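Skaltelthorpe Youth Baseball
Progress report to the Drultby Fund, second half of season
Prepared by Sanne Timmermans, program lead

Apologies for the note form. Writing this between practice and the equipment count. Budget sheet goes separately.

Where we are

Season finished in October, a little later than planned. Rain wiped out most of the early games and we had to squeeze the makeups in at the end. Both age groups played their full schedule. The older group lost the league final by a run after leading into the last inning. Hard one to watch. Bases loaded, two outs, and their catcher hit a soft liner just over second. Our shortstop got a glove on it. The kids were fine by the time the pizza came, the coaches less so.

Sign-ups hit 100, which was the target in the grant letter. 40 of those are new to the sport, most of them in the younger group. We had hoped for more girls in the older group and did not get them. Will try the middle school directly in spring instead of relying on flyers.
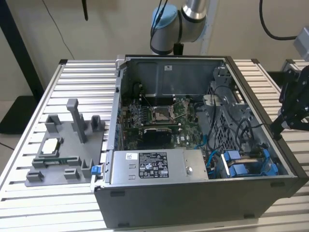

Pitching

Biggest change this year. We set pitch limits and stuck to them, even in the final, and a few parents were not happy about that. The starter came out in the fifth with a two run lead. I would make the same call again. No sore arms reported all season, compared with a couple last year.

The younger kids moved from coach pitch to kid pitch at midseason. Too many walks at first. One game had an inning that felt like it would never end, and we called it on the run limit. Better by the last few weeks. Strikes were being thrown, balls were being put in play, outfielders had a reason to stay awake.

Fields

Lower field is playable but only just. Infield drains badly on the first base side and we lost home games there that other towns would have played. The new mound went in before the opener and has held up. The backstop repair at the upper field is done and paid for. Fence along left is not done. Contractor (Mathur) pushed it back and then pushed it again, now says before the ground freezes. I have asked for that in writting.

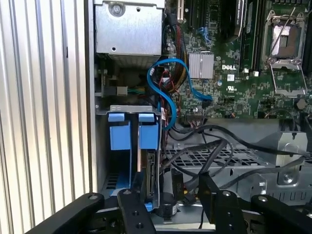
Coaching

We lost a coach in the middle of the season to a job move and covered the gap by combining practices. Worked all right for hitting, less well for infield drills, too many kids standing in line. For next year I want an assistant on every team from day one. Coach clinic in the winter, indoor, at the Estis gym if the rate stays the same.

Umpires were a problem again. Late, or not booked at all. A parent called balls and strikes for one of the makeup games and took a fair amount of grief for it. I'd like to move some money from uniforms to umpire fees, if the fund is ok with that. Please let me know either way before the winter order.
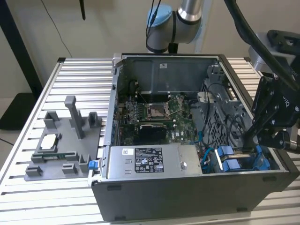
Photo: Skaltelthorpe Youth Baseball

Equipment

Catcher's gear was the main purchase and it came on time. Helmets are all within date. Bats: we bought too many of the long ones and the small kids were choking up halfway to the barrel. Swapping what we can. The pitching machine is back from repair and feeding properly, though it still throws high when it gets cold.

Still open

Left field fence, see above.
Drainage quote for the lower field, one in hand, waiting on another.
Scholarship forms, a few families have not returned theirs. Chasing. 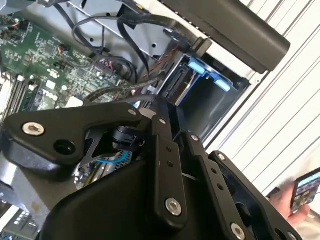
Spending

Under budget on travel becuase so many away games were moved. Over on field paint and on balls, we lose them in the creek. Everything else close to the plan. The second payment can go to the same account as before.

Next

Winter hitting sessions start once the gym dates are confirmed. Registration opens after the holidays, same fee. I'd like the older group in a stronger league but that depends on how many move up and whether we have enough arms. Will have a better idea after the first indoor session and will send the numbers then.

Sanne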